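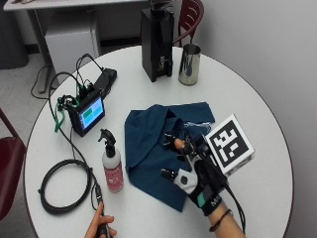

Glove on, right hand, cloth task. Round table.

Home | Notebook | Rota | Kit list | Search

Friday, September 13, 2024

Cloth again. The plan from Farico is still that the folding line at Rurkilholm gets its arms before the winter, and that the arms learn folding from us. So we fold, wearing the glove, and the glove writes down what our fingers did. I have folded cloths for a living for nine years and have never been so closely listened to.

Target for the batch is 1000 takes. We stand at 555. Ibrahim Uzor did 139 of those on his own, and has started correcting the way his wife does the tea towels.

Things to note for whoever is on next:

- Marker cube has to stay in view of the ceiling camera. If you tuck your hand under the cloth, the take is binned. This rules out the way all of us fold, so we have each learned a worse way, which the arms will presumably inherit.
- Strap one notch tighter than feels polite. Mine slid in the morning and I lost 38 takes to it before I looked at the screen.
- Keep the cable to the right of you. It wants to be in the fold.
- Spray bottle stays on the table, it's for the wiping task after lunch. Same cloth will do.

Speed: slower than the line by a long way. Lawal's supervisor came down, watched two takes and asked if I was feeling all right. The line has been a pair of hands short since May to cover this, and the people left on it have noticed. They call us the puppeteers. Ibrahim says it's the other way round, and I couldn't argue with a cable coming out of my wrist.

Had the talk from Drullico about what happens to the folding jobs. The word was "redeployed". Asked where to. Somewhere with more screens. Two of us would quite like that, one would not, and I asked for it in writing and am told a document is being prepared. To be fair to them, my wrists have been bad since the spring and I won't weep for the night shift.

One oddity. When a take goes wrong you are meant to carry on and recover it, because they want mistakes in the set as well. First time in this building that a mistake has counted towards the target. I made several, to be helpful.

To do: charge the spare battery, ask Drullico if left-handers get a glove, move the coffee things before the wiping task.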